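Workshop notebook - natural dye bench, Ustgate
Last updated: 17 November 2020
Print this page | E-mail to a colleague

Madder, second vat

Very pleased with this one! The first vat in March gave us that sad salmon colour, and I'd nearly talked myself into blaming the wool. It was the heat all along, I'm now fairly sure. Murray kept the new bath well under a simmer for the whole afternoon and the skeins came out a proper brick red, with a bit of orange where the light hits them. The Curkalik fleece took it best. The Wuretness is a shade duller but very even, and I think I like it more for that (Karine does not, and said so).

Mordant was alum as usual, with a small spoon of cream of tartar. I left the skeins in the mordant overnight and squeezed them by hand before they went in. Ground madder went in a muslin bag this time, and there's far less grit to pick out. Must remember to tie the bag with cotton and not the green garden twine, which gave up a little of its own colour last time. 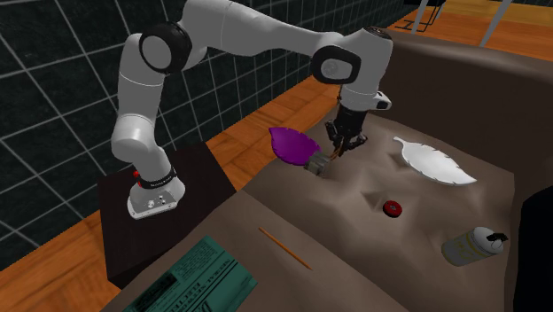

Harpreet asked whether chalk is worth the bother with our tap water. We tried it both ways on 2 small test skeins. With chalk the red goes bluer and deeper, without it there's more rust in it. The difference is bigger than I expected from a pinch of powder! I've tied both on to the sample ring with paper labels, so have a look before making up the next bath.

Quantities, for when I forget:
- 200 g dry wool, scoured, weighed before mordanting
- same weight again of ground madder
- water to cover with room to stir, wool already soaked through

The exhaust bath is in the lidded bucket by the sink. It still has plenty in it. Please don't tip it away - I want a peach out of it, and perhaps something paler on silk after that.

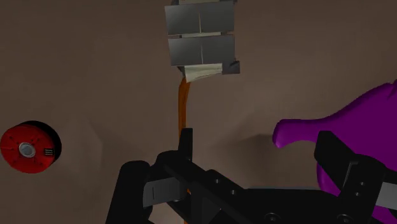
Weld and the greens

Ferhat brought in a huge armful of dried weld from his mother-in-law's plot and the whole room smells of hay. We chopped it stalks and all, and had it steeping before lunch. Lovely sharp yellow, almost too much to look at. Half the yellow skeins are going over indigo once the vat is back on form (it was grey and sulky when I lifted the lid, no coppery skin at all, so it's had a feed and been put back in the warm).

Hok-lam's idea is to dip once, air for a good long while, then dip again, and to stop there. I usually go for three or four quick dips and get streaks for my trouble. Happy to be shown a better way. He has also been stretching the skeins over a broom handle between dips so the air gets at the middle, and the tie marks have nearly gone.

Length of yarn wound this month is 1,225 metres. The Barrientos order wants 3,000 by the time we break up, mixed reds and greens, so the winder needs that new belt fitted before anything else. It squeaks horribly but it does still turn.
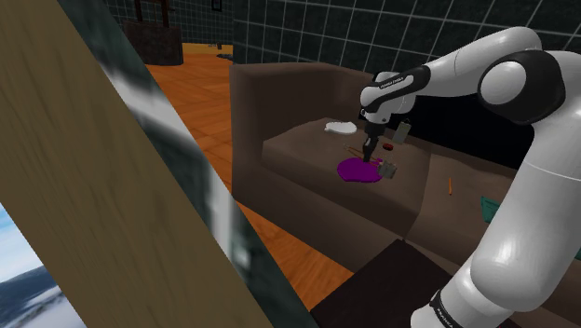
To do

- Wash-fastness test on the chalk and no-chalk reds, same soap for both
- Strip of each in the south window, half under card
- Order alum, we're on the last tub
- Ask Karine for her onion skin notes, the bronze she got with a touch of iron was gorgeous
- Check the indigo first thing, don't stir it, just look
- Murray to write up his temperatures properly, they're on the back of an envelope by the kettle

4 comments | 2 shares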